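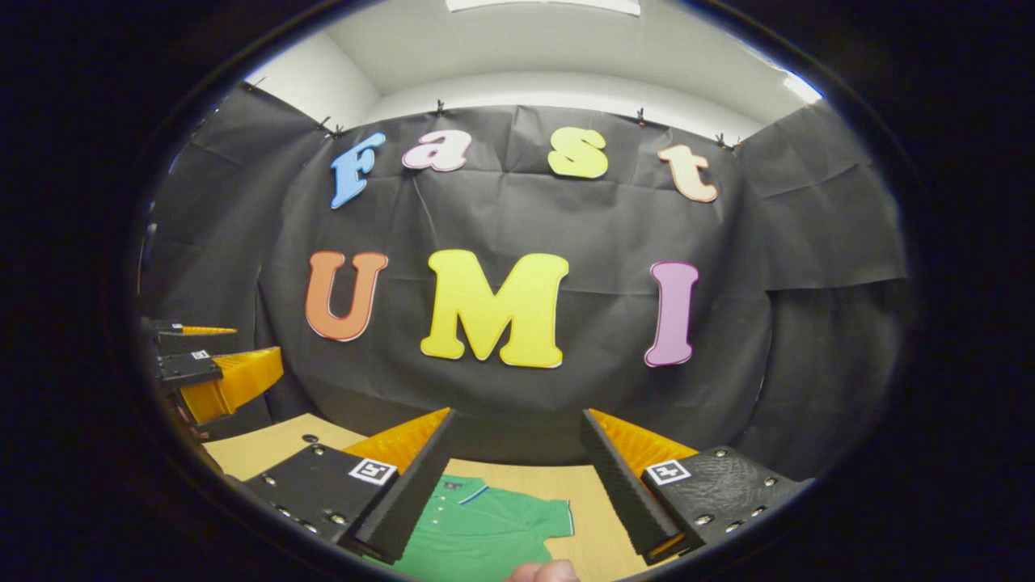 Wer hat eigentlich die Buchstaben erfunden?

Unsere Buchstaben gehen auf Menschen zurück, die vor fast 4000 Jahren in Ägypten und auf der Halbinsel Sinai lebten. Sie malten kleine Bilder und benutzten jedes Bild für einen einzigen Laut. Andere Völker haben diese Zeichen übernommen, gedreht, abgerundet und ergänzt, bis daraus unser ABC wurde.

Ein Ochse steht kopf

Schreib mal ein großes A auf einen Zettel und dreh den Zettel um. Siehst du die zwei Hörner? Das A war am Anfang nämlich ein Ochsenkopf! In der Sprache der Leute, die ihn zuerst als Buchstaben benutzten, fing das Wort für Ochse mit einem besonderen Laut an, einem kleinen Knacken in der Kehle. Also zeichneten sie einen Ochsenkopf, wenn sie diesen Laut schreiben wollten. Später kippte der Kopf auf die Seite, und irgendwann stand er ganz auf den Hörnern. So steht er bis heute da, in jedem Schulheft und auf jeder Tastatur.

Das B war einmal ein Haus. Im M stecken die Wellen vom Wasser, die kann man sogar noch erkennen. Und das O war ein Auge, zuerst mit einer Pupille in der Mitte. Die Pupille ist verloren gegangen, der Kreis ist geblieben.

Warum nicht einfach Bilder?

Die alten Ägypter hatten ja schon eine Schrift, die Hieroglyphen. Wunderschön sind die, mit Eulen, Schlangen und Händen! Aber es gab Hunderte davon, und wer sie lesen und schreiben wollte, musste jahrelang üben. Manche Zeichen standen für ein ganzes Wort, manche für einen oder mehrere Laute, und manche wurden gar nicht mitgesprochen.

Die Idee mit einem Zeichen für einen Laut war deshalb großartig. Plötzlich kam man mit ganz wenigen Zeichen aus und konnte trotzdem jedes Wort aufschreiben, auch eines, das man gerade erst gehört hatte. Probier es aus: Denk dir ein Quatschwort aus, zum Beispiel Grostar oder Belon. Du kannst es sofort schreiben, und deine Freundin kann es vorlesen, obwohl sie es noch nie gesehen hat. Mit Bildern wäre das ganz schön knifflig. Wie soll man denn einen Belon malen?

Schreiben ohne A, E, I, O, U

Am östlichen Mittelmeer lebten die Phönizier. Sie fuhren mit ihren Schiffen weit herum und handelten mit Holz, Glas und kostbar gefärbten Stoffen. Ihr Alphabet hatte 22 Buchstaben, und alle waren Mitlaute, also Buchstaben wie B, K oder M. Die Selbstlaute musste man sich beim Lesen dazudenken.

Kannst du das auch?

D KTZ SCHLFT F DM SF.

Na, herausgefunden? Die Katze schläft auf dem Sofa. Im Deutschen ist das ziemlich anstrengend. In manchen Sprachen klappt es viel besser, und Arabisch und Hebräisch werden auch heute meistens ohne die kurzen Selbstlaute geschrieben.

Die Griechen lernten die Buchstaben von den Phöniziern kennen und waren begeistert. Für einige Zeichen hatten sie aber keine Verwendung, weil es die passenden Laute in ihrer Sprache nicht gab. Also machten sie etwas Neues daraus und nahmen diese Zeichen für Selbstlaute. Der Ochsenkopf wurde zum A. Die ersten beiden griechischen Buchstaben heißen übrigens Alpha und Beta, und wenn du die schnell hintereinander sagst, weißt du, woher das Wort Alphabet kommt.

Schreiben wie beim Pflügen

In sehr alten griechischen Inschriften läuft die erste Zeile von rechts nach links und die nächste von links nach rechts, dann wieder zurück und immer so weiter. Das sieht aus wie der Weg eines Ochsen, der einen Pflug über das Feld zieht. Oft wurden dabei auch die Buchstaben gespiegelt. Wenn du also früher mal ein E falsch herum geschrieben hast, warst du in bester griechischer Gesellschaft!

Die Römer und ihr neues G

Nach Italien kam das Alphabet mit griechischen Siedlern. Dort übernahmen es zuerst die Etrusker und von ihnen die Römer. Die Römer hatten anfangs ein Problem: Ihr C stand für K und für G. Das gab Durcheinander, und so bekam das C einen kleinen Strich, fertig war das G. Schau dir die beiden mal nebeneinander an.

Ein J, ein U und ein W hatten die Römer noch nicht. Das I musste auch für J herhalten, und V und U waren ein und derselbe Buchstabe. Das W entstand später aus zwei V nebeneinander. Im Englischen heißt es heute noch »doppeltes U«.

Groß und klein

Die Römer meißelten ihre Buchstaben gern in Stein, und zwar lauter große. An den Enden der Striche sitzen oft kleine Füßchen. Die nennt man Serifen, und in vielen Büchern findest du sie immer noch. Nimm dir einen Roman und eine Zeitschrift und such nach Buchstaben mit und ohne Füße.

Auf Pergament ging es mit der Feder runder und schneller. Nach und nach entwickelten die Schreiber dabei kleine Buchstaben. Im Mittelalter wurden in den Klöstern Bücher in einer besonders klaren kleinen Schrift abgeschrieben, und aus ihr stammen unsere heutigen Kleinbuchstaben. Eine dicke Bibel von Hand abzuschreiben, das dauerte natürlich ewig.

Und die Pünktchen auf dem Ä? Die waren früher ein winziges e, das über dem a stand. In der alten deutschen Handschrift bestand das e fast nur aus zwei kurzen Strichen, und daraus sind unsere Pünktchen geworden.

Andere Länder, andere Buchstaben

Viele Sprachen benutzen die lateinischen Buchstaben wie wir, haben aber eigene Häkchen und Striche dazu. In Litauen gibt es zum Beispiel das č, das klingt wie »tsch«, und das ė mit einem Punkt obendrauf. In dem litauischen Nachnamen Stankevičius kommt so ein Häkchen vor. Jetzt kannst du ihn schon fast richtig aussprechen!

Das hawaiische Alphabet kommt mit 13 Zeichen aus, und eines davon sieht aus wie ein umgedrehtes Apostroph. Auf Chinesisch gibt es gar kein Alphabet, dort lernen Kinder in der Schule ein paar Tausend Schriftzeichen.

Mach mit: Deine eigene Geheimschrift

Du brauchst Papier, einen Stift und bunte Farben.

Such dir 9 Buchstaben aus, die du oft benutzt. E und N sollten dabei sein, die kommen im Deutschen am häufigsten vor.

Überlege dir zu jedem Buchstaben ein Ding, das mit diesem Laut anfängt. Für das E vielleicht einen Esel oder ein Ei, für das N eine Nuss.

Male das Ding so einfach, dass du höchstens 3 Striche brauchst. Beim Ei reicht einer.

Schreib mit deinen Zeichen ein kurzes Wort wie NEST oder TINTE und lass jemanden raten. Den Schlüssel mit allen Zeichen versteckst du gut. Und wenn du dein Alphabet eine Woche lang benutzt hast, vergleiche die ersten Zeichen mit den letzten. Hat dein Esel noch alle Beine?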